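The Fruit Corner: A Small Gallery

Posted by Carys Penry, 14 May 2022

I have been wanting to put this page together for ages! Those of you who read the Workonitz kitchen post will remember that I promised a proper look at the far corner of the back room, the one with the big fridge, and then I went and wrote 831 words about drawer liners instead. Sorry (not very sorry, I love a drawer liner). So today it's all about the corner: a long white table, a gray refrigerator, a yellow basket and some apples. I'm so happy with it.

A bit of background for new readers. The room was set up as an overflow office, with the desk bought long before anyone thought of eating at it. Then the fridge came in, people started leaving their lunches on the nearest flat surface, and within a couple of weeks the desk was a snack table whether we liked it or not. I decided to like it. My whole plan was to keep it plain, put the fruit right where you reach for the fridge door, and stop there.

We start with the basket, because the basket is what everybody asks me about.
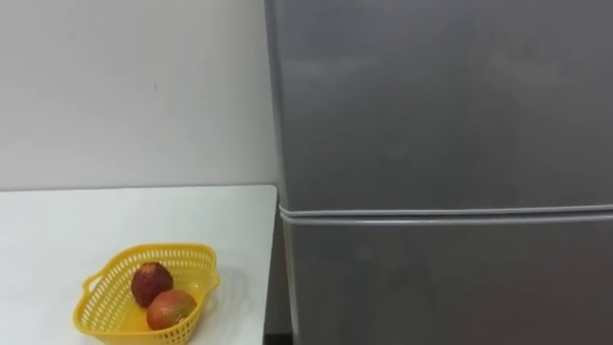
The yellow basket on the white table, with the tall gray fridge next door. I love that yellow against all the pale stuff!

I went back and forth on the color for much longer than a sane person should. I had a green one from Dresell in the running, and a very pretty wire bowl that I still think about, but the wire bowl let small plums through and the green looked sad under our lights. Yellow is cheerful at seven in the morning and it's cheerful when you come in tired at the end of the afternoon. And the little openings all the way around the sides are great for fruit. Air gets in, crumbs and leaves fall through, and you can rinse the whole thing under the tap and give it a shake.

A few people wrote in after the last post to ask how much fruit I keep out at a time. Less than you would think! At the start I filled everything to the top, like a picture in a magazine, and the fruit at the bottom went soft before anyone dug down to it. Now I keep the spares in the fridge and top up as needed. It looks better too, I promise. A single apple in a bright basket has a kind of charm that a heap doesn't.
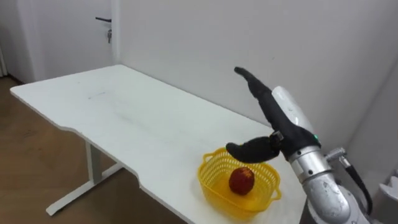 Apples are the winners with our crowd, by the way. Pears get admired and then ignored, bananas go fast but leave spots on everything near them, and grapes are lovely for one day. Apples just sit there being good. I buy mixed bags from the Lashari market stall whenever I can get over there early enough, and I like the ones with some speckle and streak to them much more than the perfectly shiny kind. They taste like something! If you have a favorite that keeps well in a warm room, please tell me, I'm making a list for August when the heat really gets into that side of the building.

Now the desk, which I was all set to replace and have completely come around to. The front edge has a soft curve in it, and I didn't care about that at all until I spent a day walking past it with my arms full. No hip bruises! The T-shaped legs are another thing I've grown fond of, as you can run a mop in under there without getting down on your knees. It went flat against the wall in one push and I haven't moved it since. 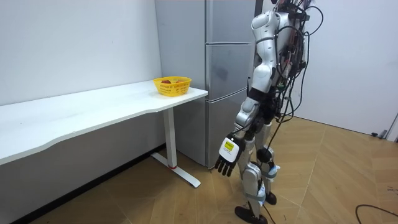 The desk from farther back, running along the wall and ending just in front of the fridge. You get a good look at that curved edge and the white T-shaped leg.

I did try a few other layouts first. We had the table across the middle of the room for a while, and everyone had to shuffle around it to get to the milk. Then I tried it along the other wall, where it looked very handsome and was no use to anyone. Putting it by the fridge was the obvious answer and naturally it was the last one I tried.

Upkeep is easy. I wipe the top with a damp cloth and a drop of dish soap, dry it with an old tea towel, and that's about all it ever gets. White does show every mark, I won't pretend otherwise, but I'd much sooner see a smudge and wipe it than wonder. The wall I've left bare on purpose. I own a box of prints that would fit there and every time I hold one up, I like the blank wall better.

And I can't finish without the floor! I adore this floor.
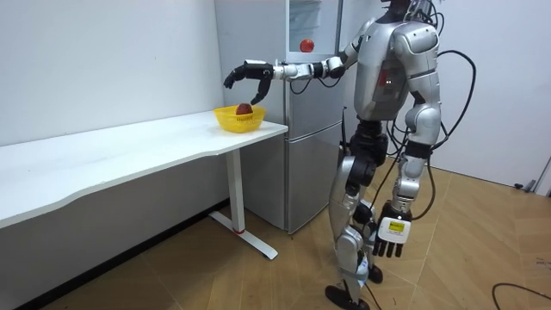
Parquet under the long white table, with the yellow basket up top. Look for the little band of red at the foot of the table leg, my favorite small detail in the room.

The warm wood does so much for all that white and gray. I had a rug picked out from Clodeo, even had the size written down, and I'm glad I waited. Next gallery will be the shelves on the opposite side, once I've dealt with the mugs. There are a lot of mugs.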